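Shared table in the break room: does a "clear it as you go" rule ever work?

basside_yusri
Posts: 313
We put up a rule in February. Whoever gets up last clears the table. I was against it then and I'm against it now, because "last" is a thing people argue about. Anyway, this is a normal day for us.

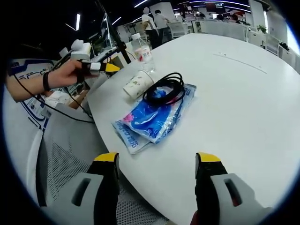
Reply 1 — farah_m
That's your mess? A bottle, a paper cup on its side, a cable and two blue packages. I could clear that in one trip. The rest of the table is bare.

Reply 2 — grekuston5
Agree with Farah. I don't buy that this needs a rule. Stand the cup up or throw it out. Done.

Reply 3 — basside_yusri
Sure, one trip. So whose trip? Ask who owns the cable and you get five blank looks. At least somebody coiled it. Then they set it on top of the packages, so now you can't put those away without dealing with the cable too.

Reply 4 — ManonS
Put a bin within arm's reach and a tray for cables. We did both at Zuvilgate and dropped the sign.

Reply 5 — grekuston5
And the tray is full of dead chargers now, right? Every tray I've seen ends up that way.

Reply 6 — ManonS
It gets emptied. I'll admit it's usually me doing it.

Reply 7 — farah_m
So the system is Manon.

Reply 8 — basside_yusri
Pretty much what I expected. I'll try the bin, but I'm not buying a tray. As for the bottle, I'd leave it alone. The cap is on and it's standing up. Throw out somebody's drink and you'll hear about it for two weeks.

Reply 9 — grekuston5
Disagree. Left on the table at closing, it goes. Same for the cup.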